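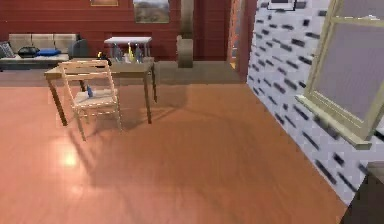
Progress report to the Juvilent Fund
Lemska Reading Rooms, second period
2020-01-19

We are halfway through the grant and I have a lot to tell you, most of it good!

The evening reading groups are the part I most want to share. We planned for one group at Lemska and one at Salehi, and by the end of the period we had two at each site. The second Salehi group came about because parents who were waiting for their children asked if they could read something too. They started with short stories and have now moved on to a full novel, which they picked themselves after a fairly heated vote. Attendance across all four groups is steady at roughly 50 people a week, and we have had very few dropouts apart from two families who moved away.

The book stock has grown faster than we expected. Your grant paid for 400 new titles, mostly large print and easy readers, and all of them are cataloged and on loan. The large print books go out the quickest. We underestimated how many of our younger adults would want them – several told us they simply find them less tiring after a day at work. We would like to shift a little of next period's book money in that direction and will send the revised figures separately.

Home delivery has been slower. The plan was to reach 80 households by now and we are short of that, mainly on the Nukora side, where the bus timetable changed and our delivery round no longer fits into one afternoon. We have split it into two shorter rounds. The first month on the new pattern went well, and the readers out there are a joy to talk to (one round ran over by an hour because everybody wanted to discuss the same mystery).

Spending is on track overall. Printing came in under budget, transport is over, and the two nearly cancel out. The only item we have not touched is the money for audio players. The model we chose was discontinued and the replacement has tiny buttons, so we are still looking. If other projects you support have found a good one, please pass on the name.

For the next period we plan to:

Open a third group at Salehi, in the mornings
Bring the Nukora rounds up to the agreed number of households
Buy and test the audio players
Hold a shared reading day for all the groups in May

We would love to have someone from the Fund join us for the reading day. The groups will be reading aloud from their own choices, and there will be soup.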